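Subject: Re: [residents-notices] Common lounge: loose items on the television console
From: Meinrad Rüegg, House Office, Mavport Residence
To: residents-notices list

Dear residents,

The House Office has received several replies to the notice on the common lounge, and I am writing to answer the points that concern everyone. For those who joined the list recently, the relevant part of the earlier message is quoted first.

> The ground floor lounge will be closed on Monday from 9.30 until 2 in the afternoon so that Sakalauskas can deal with the skirting and the wall sockets along the television side. All furniture on that side must be clear of loose articles before the work begins. Residents who have placed ornaments, prizes or other personal property in the lounge are asked to collect them or to tell the office that they wish them to remain. Articles not claimed will be boxed and kept in the store behind reception.
>
> Would residents also please refrain from putting anything further on the console until the room has been reopened.

Four residents asked which articles are meant. The notice covers whatever is standing on the black console, the contents of the glass-topped display shelf and the red stool. The oak-coloured cabinet under the display shelf belongs to the house and need not be emptied by residents. Its drawers will be kept shut during the work.

Two residents wrote that they could no longer remember what they had left on the console, which has filled up considerably since the winter.

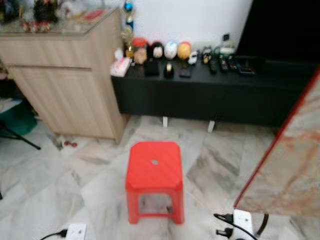
1. Ornaments and figures

The egg-shaped ornaments and the small figures will be wrapped singly and placed in a shallow carton. The office has ordered tissue and dividers from Kuletti for this purpose. Anyone who would prefer to wrap his or her own pieces is welcome to do so, provided that it is done before the lounge closes. The small white toy car has been mentioned in two separate replies, and both households are asked to speak to reception so that the matter can be settled between them.

2. The trophy

The gold and blue trophy will travel upright in a carton of its own. It was presented to the house at the Jadari indoor bowls evening and is therefore common property. A suggestion has been made that it should stand in the entrance hall in future. The office has no objection, but the hall table is narrow and a wider shelf would have to be found first. The question will be put on the agenda for the next residents' meeting.

3. Remote controls and small devices

The three remote controls should stay in the lounge. They will be put together in a clear bag, labelled and returned to the right-hand end of the console, where they are usually kept. Residents are reminded not to take them upstairs. The other black articles on the console have not been identified by anyone who replied. If one of them is yours, please describe it to reception, including any label or marking, and it will be handed over.

4. The console and the television

The television will be disconnected by the contractor and must not be moved by residents. The console will be drawn forward from the wall once it has been emptied. Its legs are short, and it should be lifted at both ends and not pushed over the tiles. A previous attempt to slide it left a mark which cost the house 71 to have polished out.

5. The red stool

The stool may be used in the lounge as before, but it is to be kept away from the front of the console, where it hinders cleaning. It is not to be used for reaching the upper part of the display shelf. A step is available from reception on request.

6. After the work

Articles will be returned to the console only where the owner has asked for this. In order that dusting can be done properly, the office proposes that no household should keep more than 2 pieces there, and that a strip of 40 cm in front of the television be left free. Comments on the proposal may be sent to this list or left in writing at reception. The tissue box will be put back in any case.

Unclaimed property will be held until the end of January. The house insurance covers articles in the common rooms up to a total of 700, and residents with pieces of particular value are advised to keep them in their own flats.

Yours faithfully,

Meinrad Rüegg
House Office
Mavport Residence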